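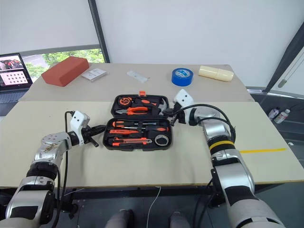 Letters Should Be Printed in the Order They Were Sent

Editors of collected letters have to choose between two arrangements. One groups the letters by recipient. The other puts all of them in a single run by date. Publishers prefer the first because it lets them sell a volume on a famous friendship. I think the second should be the default, and that departures from it should be defended in the preface.

The recent Histano edition of Leif Berge's correspondence shows the problem. It contains 3,243 letters in 4 volumes, sorted by recipient. Berge wrote to his sister and to his publisher on the same January morning, while traveling between Osstead and the coast. To her he said the religious memoir he was working on was dead. To him he promised the final chapters by spring. In the Histano arrangement these letters sit 2 volumes apart, and no note connects them. A reader who owns only the family volume will conclude that Berge had given up. A reader of the business volume will see a confident author on schedule.

The usual defense is that grouping preserves the tone of each relationship. This is true, and it has some value. Berge's letters to the translator Kahraman are funnier when read together, and their long quarrel over a single verb would be hard to follow if it were scattered. But an index of recipients solves most of that. An index of dates does not solve the reverse problem, because the reader must then keep several books open to rebuild one week.

Dating is the stronger objection. Roughly 11 percent of the letters carry no date, and a single sequence forces the editor to guess. I would accept the guesses, provided each is marked in brackets with the evidence stated. The older Brirnex selection did this in 1 line per letter, and its placements can be checked and corrected. Sorting by recipient does not remove the uncertainty. It only makes a wrong date harder to notice.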